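I have an opinion about robot training data, and it's that we keep far too much of the tidy stuff.

We set ourselves a target of 2,000 examples at Hodlow back in June, all of them two-handed, all of them small household chores of the kind you'd do without thinking. By the second week everybody had gotten smooth at it. Same reach, same angle, same speed! The numbers looked lovely and I was so pleased with us. Then Gwawr Lloyd sat down and watched 200 of them in a row (I don't know how she stays awake) and came back saying she could've watched 31 and learned the same thing.

So now I'm a pest about variety. Move the containers. Start from a funny angle. Go in with the other hand first, and if you fumble a lid, keep going and leave the fumble in.

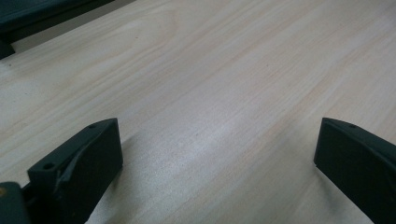
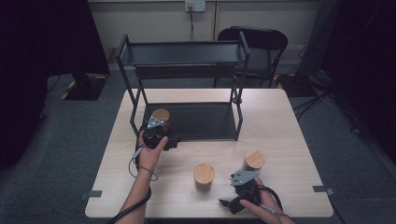

Two grippers, three containers with wooden lids.

People push back on this, and I get it. Edwards, our other site, throws out anything with a hesitation in it, and their argument is that a learner copies whatever you feed it, dithering included. Fair enough. But a person who dithers and then recovers is showing you the recovery, and where else is the poor thing going to pick that up? I went through 53 examples we'd marked as rejects and I'd put most of them back in tomorrow.

The other thing I'd change is the pace. Tired people get sloppy in boring ways, always the same shortcut, over and over, and I'd much rather have a short morning from someone fresh than a whole day from me after lunch. The Wostier folks stop when they get bored, and I used to think that was lazy.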